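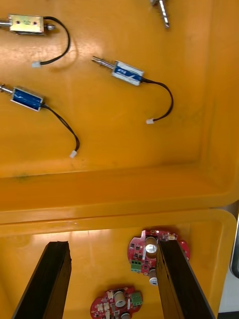

Muvik open afternoon, 6th March

Muvik has the ground floor of a former print works, and the visit starts in the old loading bay, where you sign in and get a pair of safety glasses. Six of us had signed up. Tove Juhl, who runs the teaching floor, took the group in and kept the introduction short. The company records people doing small parts handling through a robot, and the recordings are used to train the robot to do the same work alone. The customer for the current job is Melnyk, a repair business that gets electrical parts back in mixed lots and wants them sorted before testing.

The first station was remote control. The operator, Brittany Wong, sat with her back to the arm and worked from a monitor showing the view from the wrist. In each hand she had a handle with a trigger. One moved the arm and the other was for the gripper and for marking the start and end of a recording. She said it took her most of August to stop looking over her shoulder.

The parts come in yellow-orange plastic bins with a raised divider. Solenoids go in one compartment and circuit boards in the other. I had expected the boards to be the hard part, with their capacitors and screw terminals sticking up at different heights. Wong said the solenoids give her more trouble. Each one has a black lead with a small white connector at the end, and the lead can lie across the next part or loop back under its own. If you grip the body and lift fast, the lead brings something else along. Her method is to come down on the metal body, close slowly, lift a little, wait, then carry on. The wait is kept in the recording on purpose. Trim it out, she said, and the robot learns to snatch.

The boards have rounded, uneven outlines, so there is often no straight edge to line the fingers up with. She opens the gripper wide before going in and picks her side once she is down in the bin.

The second station was teaching by hand. The arm is switched to a soft mode and you take hold of it above the wrist and walk it through the motion. Visitors could try this. It is heavier than it looks at the start of a move and then hard to stop. I did three attempts at lifting a part over the divider and hit the divider on two of them. Juhl said hand guiding is fine for showing a path, but people block the camera with their own arms, so nearly all of the Melnyk job is done remotely.

The target is 1000 good recordings for this task. The board on the wall said 887. Failed grasps are kept too, in a separate folder, if the operator recovers and finishes the pick. The software that plays them back is called Prulitton, and we watched a few at double speed. You can tell the operators apart after a while — one goes straight in from above, another always comes from the left.

Someone asked about the handles. They are made by Bandach and the triggers wear out, so there is a box of spares under the desk.

We did not see the robot run on its own. That was on the schedule, but the second cell was down for a cable change. Juhl offered to let the group know when it is back up, and I left my address at the desk.

Parking is behind the building, through the gate on the left. Wear closed shoes.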